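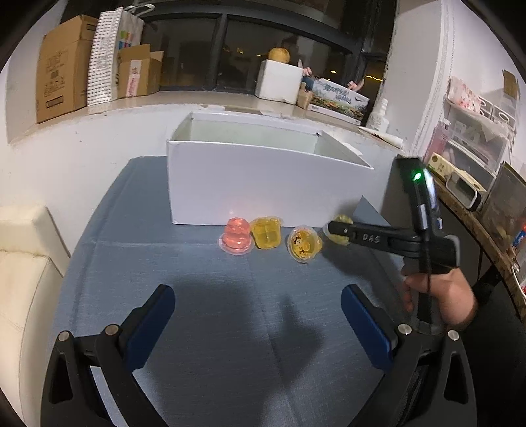

Figure 1. Jelly cups in a row along the front of the white box.

Packing Small Sweets: What We Learned
Group report by Jyoti Tripathi, Kuldeep Vishwakarma and Shivam Mittal

Our project started with a snack box that arrived at Jyoti's place in February with half the lids dented, and we wanted to find out how to pack jelly cups so they reach a friend in one piece! We worked in her living room in the evenings, on the table with the grey-blue cloth, using an open white cardboard box.

The cups gave us more to think about than we expected. A domed cup and a square-topped one just don't sit together the same way, and the round ones like to roll (we chased a few under the sofa). Lining them up along the front of the box before packing helped a lot, because we could see the shapes side by side and plan the order.

We tried 2 layouts. In the first, we mixed the shapes freely. In the second, we put matching shapes next to each other and filled the gaps with folded paper. Then Kuldeep carried each box up and down the stairs 7 times. The second layout won easily, with no dented lids at all, and we were so happy with it that we packed another box for our classmate Shakuntala the same night.

Next we want to try a taller box and two layers.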